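Granix detiene las pruebas de su humanoide por un fallo en la muñeca

El equipo de Granix en Vovthorpe ha parado este mes de febrero el ensayo doméstico de su humanoide, y lo cuenta con un detalle que se agradece muchísimo. El origen está en una avería de sensor: la mano derecha dejaba de informar de la fuerza de agarre durante 200 milisegundos y el control seguía cerrando los dedos como si nada.

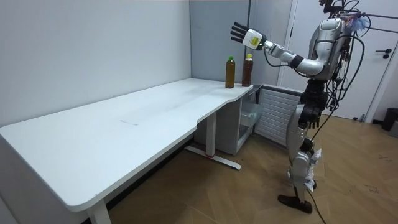 La parada de seguridad saltó en la repetición 367, a media mañana, sin heridos ni daños. El ensayo combina frigorífico y escritorio, y tiene más miga de lo que parece. Dos botellas de plástico en una esquina, una con tapón verde y otra con tapón amarillo, ya obligan a calcular bien la apertura de la mano — y ahí cualquier dato perdido cuenta.

Lo mejor es que el registro se ha podido reconstruir entero. Brundar, que suministra los sensores, recibió los datos esa misma tarde y localizó un conector que perdía contacto al girar la muñeca.

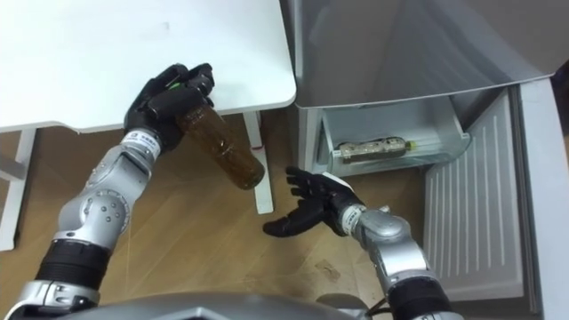 El fallo se repitió después en banco hasta 300 veces, siempre en el mismo ángulo. ¡Pocas averías intermitentes se dejan cazar así! Ortner, encargada de la revisión externa, pide ahora que el brazo se frene solo en cuanto falte una lectura.

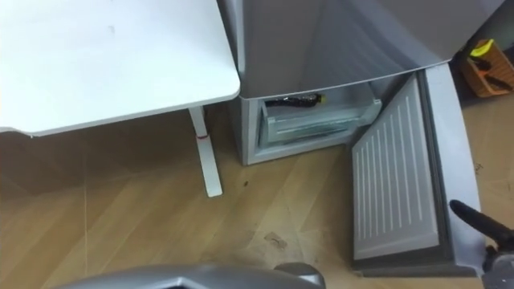

Tiempo de lectura: 1 min

Granix cambiará el conector en sus 5 unidades y publicará el informe completo. Las pruebas volverán cuando Ortner dé el visto bueno al nuevo software.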